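Where do I start with Potach? Just heard one verse and I'm hooked 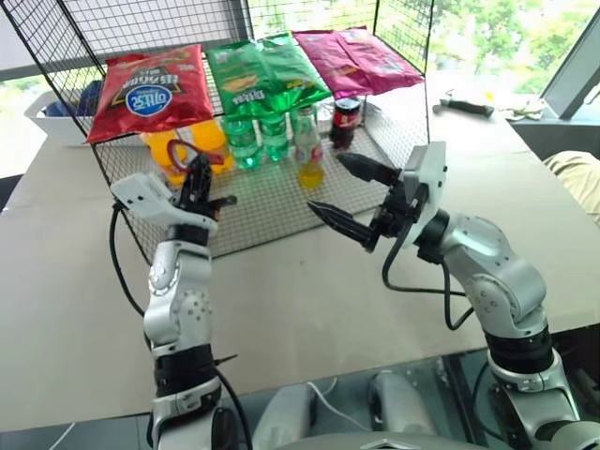 Rigoberto Ocampo
Start with the Wuredholm tape! It's only 20 minutes and the third track is the best rapping he's done – no hook, just one long verse over a piano loop. Then go back to the Illton EP, which is rougher, but you can hear him figuring out that slow delivery everybody loves now. I must have played it 235 times in June and I still catch new lines. Skip the remixes for now.

2 answers below, sorted by votes

Answer 1 (71 votes)
Seconding Wuredholm, but play the Purves collab right after it. Purves produced the whole thing and the drums are so much heavier – it sounds like a different artist in the best way. His second verse on the closer gave me chills! If you like storytelling, the Illton stuff has more of that. The live set is worth hearing too, once you know the words.

Answer 2 (3 votes)
purves one. loud

Comment from the asker
Played Wuredholm twice on the drive home Friday and WOW. Is the Illton EP on streaming or do I need to find a CD?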